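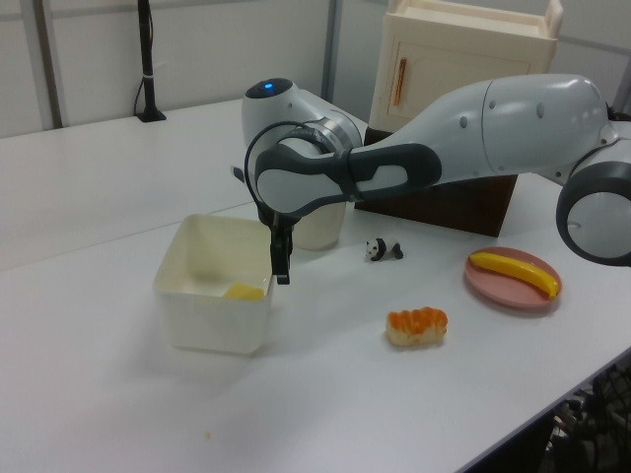
Plemby open day, music business floor

Notes from the visit, typed up on the train so forgive the state of them. Went in January, doors at 10, I was there 9:40 and stood in the lobby with a coffee.

Plemby is the publishing and royalties outfit that moved into the old Vendden building. They open it up once a year for teachers, students, anyone who releases their own stuff. I went for my intro to publishing class - wanted things I can use next term. Got a fair amount.

First stop, registrations. Small team, long desks. They handle 1,536 writers at the moment, most of them with tiny catalogs. What struck me was how much of the day goes on split sheets. Four people write a song, three of them agree on the shares, the fourth has changed his email. Song sits unregistered for months. The woman showing us round had a printed split sheet from a real session (names blacked out) with three different totals on it, none of them 100. Asked for a copy for class. Got one.

Then upstairs for Trí Dương's talk, which was the reason most of us came. He runs the catalog side. Fast talker, no slides to speak of. Went through one song start to finish - an album track called Miranda, by a band they administer. 2 writers, one producer with points on the master, one sync placement in a regional furniture ad. He put the statements up one after another and made us say who gets paid from each. Room got it wrong a lot, me included on the second one. The sync fee was $3,000, half to the master side and half to publishing, and he then spent a good ten minutes on what the writers really see of thier half after the admin cut. Best part of the day for me. Will steal the whole format.

Someone asked about advances. His answer was short: read the recoupment clause twice, then have somebody else read it. Someone else asked about streaming rates and he mostly dodged, said it depends on the deal and moved on. Fair enough but a few people wanted more.

Lunch. Sandwiches, ran out early. Bring your own.

Afternoon was a session on Plirnura, the statement tool they're building for self-releasing artists. You load your statements in and it matches lines to songs. Worked fine in the demo, though it stumbled on a title with an accent in it and the guy had to fix it by hand. Free tier covers 1,000 lines. That's plenty for a student, not much for a busy label. No date for general release, I did ask.

Skipped the mastering room, the line was down the stairs. Heard it was good.

Other bits - parking is awful, take the bus. Sign up early for the talk, they shut the list. The take-home folder has a decent glossary of contract terms, a blank split sheet, and a one-page guide to registering a cowrite with somebody overseas. I've got spare copys if anyone in the department wants one, ask me before they go.

Would bring a group next year, twelve students at most. More than that and you can't hear in registrations. Need to sort the bus money first

Contact | © Music Business Teaching Notes | Back to top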